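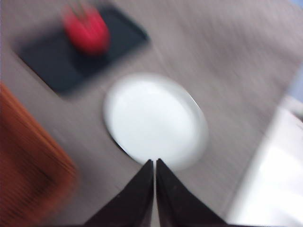
Plates, Trays and Table Settings: Frequently Asked Questions

By Lorna Sutherland
Updated November
18 comments | 2 shares

These questions come from people who set and clear tables at Sanness, the dining hall on the Watley site, and from people who have rented the hall and found the house instructions too short. The answers apply to plain round plates, flat rectangular trays and hard tabletops. Fine china and tablecloths are covered only where noted.

Where should the plate go in relation to the edge of the table?

Set the nearest point of the rim one thumb's width in from the edge. A plate set flush with the edge gets caught by sleeves. A plate set a hand's width in makes people lean forward and drop food in the gap. At a round table, measure from the edge directly in front of the chair, not from the line between two chairs.

Do I put the plate down first or the tray?

If both stay on the table, the tray goes down first. A tray is larger and has corners, and it is harder to fit in afterward without nudging something. Turn the tray to its final angle while the table is still clear, then place the plates. If the tray is only there to carry things in, park it on a side table and keep it off the setting altogether.

Does a tray have to be square to the table?

For serving, yes. A tray parallel to the table edge takes up less usable space and is easier to pick up by its short sides. For clearing, it makes no difference. Most people put a clearing tray down at whatever angle their arms arrive at, and it will be gone again shortly.

Can the plate sit on the tray during the meal?

It can, provided the base of the plate sits fully inside the flat area. If the rim of the tray has a raised lip, check that the plate isn't resting on it. A plate with one side on the lip will rock when someone cuts food. Move the plate to the table if it doesn't fit.

How do I check whether a plate is sitting flat?

Press lightly on the rim at one point, then at the point opposite. If the plate moves, turn it a quarter turn and try again. When the rocking follows the plate, the foot is uneven. When it stays in the same place on the table, there is a crumb or a drip under it, or the tabletop is bowed.

A dark line under the rim does not mean the plate is tilted. The rim of nearly every dinner plate stands clear of the table and throws a shadow on the side away from the light. Use the press test.

Why do you use white plates?

Replacement. White plates from different batches look close enough on the same table that a broken one can be replaced singly. With colored glazes the new plate is usually a visible shade off, and people end up buying a full set to match. White also shows residue, so a badly washed plate is caught before it reaches the table.

The drawback is metal marking. Knives leave fine gray lines on a white glaze. These are deposits of metal sitting on the surface in most cases, and a paste of baking soda and water will lift them. Rub with a damp cloth and rinse well. If the line stays and can be felt with a fingernail, it is a scratch and the plate should go to the back of the stack.

White plates on a pale gray table are hard to see. Is this a problem?

For most guests, no. For anyone with low vision it can be. Contrast between the plate and whatever it stands on is the thing that helps, and a dark placemat or a dark tray under the plate is the easiest way to get it. We keep a few navy placemats in the drawer under the cutlery. Ask for them when you collect the key.

How should I pick up a plate from a flat table?

Use the rim. Slide the fingertips under the overhang on one side, steady the top of the rim with the thumb, and lift that side enough to get the rest of the hand under the base. Keep the thumb on the rim and off the flat center. Dragging the plate to the table edge and tipping it into the other hand also works, but on a laminate top it leaves marks over time if the foot of the plate is unglazed.

To find out whether the foot is glazed, turn the plate over and run a finger around the ring. Glaze is slick. Unglazed ceramic feels like fine sandpaper.

What do I do about scuffs on the tabletop?

Start with a damp microfiber cloth and a drop of dish soap. For gray foot marks, use a melamine sponge with very little pressure and stop as soon as the mark has gone. Melamine is an abrasive and will leave a dull patch on a satin finish. On tops with a streaked or brushed pattern, wipe along the streaks. Anything left behind is then less noticeable.

Don't use scouring powder, and don't use furniture polish – it leaves a film that plates slide on.

How many plates can be carried on one tray?

Weigh one plate and work it out. Our dinner plates are 390 grams each. The limit we work to is whatever the carrier can hold level at waist height with both hands and without leaning back. For most people that is a single centered stack, with nothing on top of it. Two shorter stacks are steadier than one tall stack if the tray is long enough for them to stand side by side with a gap.

Load the center first. On a tray with no handles, leave the two short ends clear for your hands.

Should plates on a tray be stacked or laid out?

Empty clean plates can be stacked. Used plates should be scraped first and then stacked by size. Plates with food on them are laid out singly and never overlapped, even at the rims. An overlapped rim picks up sauce, and the upper plate slides at the first turn.

A damp cloth or a sheet of rubber shelf liner on the tray stops most sliding. Cut the liner slightly smaller than the flat area so it doesn't ride up at the edges.

Which trays do you use?

Flat Brouwer trays in a dark color, kept on edge in the rack by the serving hatch. Rory Moffat bought them for the hall and prefers them to the molded kind with compartments, which hold water after washing. Dark trays show dust and dried water spots. Wipe them before use with a dry cloth.

Are the plates safe in the dishwasher?

Yes. Load them facing the spray, with one empty slot between plates if the machine isn't full. Don't let the rims touch. Most chips we see are small, on the outer edge, and match the spacing of the rack. Let the plates cool before stacking.

Trays are washed by hand. Heat warps them, and a warped tray spins when set on a table.

When should a chipped plate be thrown out?

If the chip has broken the glaze on the upper side or on the edge, the plate is out of use. The exposed body of the plate absorbs water and grease, and the edge can cut. A chip confined to the foot ring is acceptable if it passes the press test and doesn't scratch the table. Hairline cracks are not acceptable anywhere. Hold the plate by its center underneath and tap the rim with a knuckle: a sound plate rings and a cracked one gives a dull knock.

How should plates be stored?

In stacks of one size, on a shelf between knee and shoulder height. Put a paper towel or a felt disc between plates with an unglazed foot. Rotate the stack by putting clean plates at the bottom, otherwise the same few are used every day and wear out ahead of the rest. This is widely ignored here and the top of the stack shows it.

The table is ready long before the meal. Should plates be left out?

They can be left face up for an hour or so in a clean room. Any longer and they should be turned over or covered with a clean cloth. Turn them back just before people sit down, and wipe the rims – the side that was against the table needs it.

Does the Zevbridge hall follow the same rules?

Mostly. Zevbridge has narrower tables, so trays never stay on the table during a meal. Plates there are set closer together and clearing is done from one side only. The washing and storage instructions are the same.

Where do I report a breakage?

Write it on the sheet inside the cupboard door with the size of the plate. There is no charge for a single plate. Wrap the pieces in newspaper and put them in the gray bin, as ceramic does not go in with glass recycling.

18 comments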